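Sock pairs, two hands, and what counts as an episode

I have been collecting two-handed sock examples for the Suvik policy, and the counts finally settled enough to write up. The raw total for December is 1730 episodes. Two of those had a corrupt header, so the working set is 1728. Of these, 154 are flagged and held back from training until I decide what to do with them.

Every episode is recorded with a pair of hand-held grippers, one per hand. The operator wears no glove and drives no arm. Each gripper logs its own view, its pose and its jaw width, and a third view comes from head height. All of that has to share one clock, and most of the early trouble was there. The Trarnier logger stamps frames when they are written to disk, which can be well after they were captured. I now read the capture time from the camera buffer and ignore the Trarnier stamp completely.

The task is stated in one line: take two socks and leave them as a matched pair. In practice there are several ways to do that, and the policy trained on the first batch mixed them badly. It would begin a fold with one hand and a stack with the other. The protocol now fixes a few things. Each episode starts with both jaws open and clear of the fabric. One hand moves a sock while the other waits open. The waiting hand may drift, but it may not close. If it closes by accident, the operator finishes the episode anyway and flags it afterward.

Low-cut socks are harder than the long ones. There is less fabric to grab, and the opening is easy to confuse with the heel once the sock is bunched up. Pale socks on a pale table add a contrast problem. I considered a darker surface and decided against it - the Vistirska test bench has light tops, and I would like the model to see the difficulty during training.

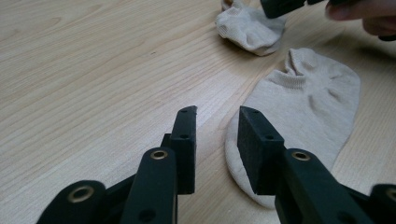
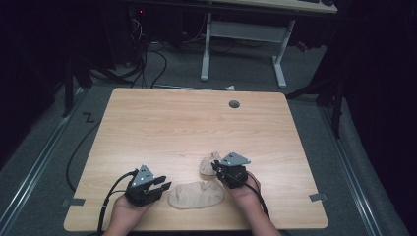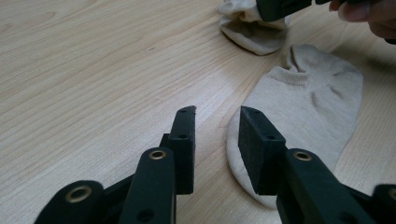

The sock pair task from the two kinds of view: gripper view first and last, head view in the middle.

The gripper views carry most of the useful signal. When I dropped the head view in a short ablation, the grasps were no worse, but the policy lost track of the second sock whenever it left the near field. With the head view alone, grasps failed on cuffs and thin edges. I am keeping all three streams for now and reducing the head view to a lower rate.

One thing I did not plan for is how much each gripper sees of the other. A second set of jaws and part of a hand show up at the far side of the gripper view, and a robot will have no hand there. I tried masking the hand with a segmentation model. The masks flickered, and the flicker was a stronger cue than the hand had been. The current version applies no mask and uses heavy random cropping on the upper corners. It costs some detail on the far sock. I have not measured how much.

On the flagged episodes: 63 are jaw closures by the waiting hand, as described above. The rest are mostly tracking dropouts on one gripper, longer than the interpolation limit. The jaw closures could probably be kept, as the socks end up in the right state and the recovery motion might even help. The dropouts cannot be repaired. I had hoped to fill them from the head view with the Mihăilă pose fitter, but the fingers hide too much of the gripper body at the moment of the grasp.

Next step is retraining with the closures included and the dropouts removed, same seed and same schedule. After that I want episodes where the socks start inside each other, which will need a new start rule and probably a longer time limit per episode.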